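Subject: Re: [teleop-users] kinesthetic vs. remote demos for DIMM removal
List: teleop-users
Date: December

On the earlier question:

> We are recording demonstrations for memory removal on scrap desktops and
> have both options available: backdriving the arm by hand, or the leader
> arm with the wrist view on a monitor. The hand-guided runs are quicker to
> collect but the policy trained on them stalls above the slots. Is this a
> known effect, or should we be looking at our controller gains? We use the
> Gredance recorder at its default rate.

We ran into the same stall in the Trenerard disassembly cell. I would leave the gains alone until you have checked two other things.

First, contact forces. When an operator holds the wrist, the hand and the board both load the force sensor, and the recorder cannot separate them. Our hand-guided set showed 11 N at the latch where the leader-arm set showed almost nothing until the clip moved. A policy that takes force as an input learns a threshold it will never see at run time, so it hovers. If your model does not use force, skip this.

Second, what the operator looks at. Standing next to the bench, people lean over and use a view the robot does not have. They approach from whichever side suits their own eyes, and the fingers end up covering the latch in the wrist view for the last part of the descent. With the leader arm and the monitor only, the operator is held to the same information as the policy, and the approaches change within the first few runs.

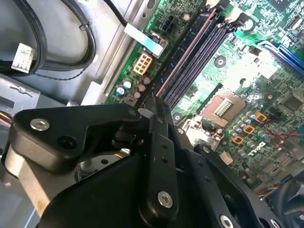
Approach angle matters more than we expected on the Dell boards. We now ask operators to stop at a hover pose above the board before they commit to a slot, and to keep both latch clips in view while they do it. With the slots running diagonally across the view, the white clips at their top ends stay clear of the central finger link, even with its tip up near the processor area. We tag that pose in the recording and split the episode there, so the coarse approach and the latch work are trained as separate segments.

Settings we ended up with, for the latch segment:

- leader-to-follower scaling 0.5, with the clutch on the foot pedal
- recording at 100 Hz, images at a lower rate and matched by timestamp
- command latency logged per episode; anything over 200 ms is discarded
- gripper opening recorded as measured width — the commanded value hides slip

On the Gredance recorder, check whether your version stores the arm pose from the controller or from the encoders. Ours stored the controller value in gravity-compensation mode, and it lagged the real pose whenever the arm was pushed. The Cusel export script has a flag for it (`--pose-source encoder`), but it only works on raw logs. If you kept the converted files alone, you will have to record again.

We still use hand guiding for the tray moves and for pulling loose cables out to one side, where the contact is light and the path is long. Mixing the two kinds in one training set worked once we masked the force channel on the hand-guided episodes. The latch segment took 18 leader-arm episodes per case type before the stalls went away. I have no figures for slim cases, where the drive bay leaves less room for the wrist.

Can you post one force trace from each method, with the sensor zeroed before contact? The Bermúdez plot template is fine, or plain CSV.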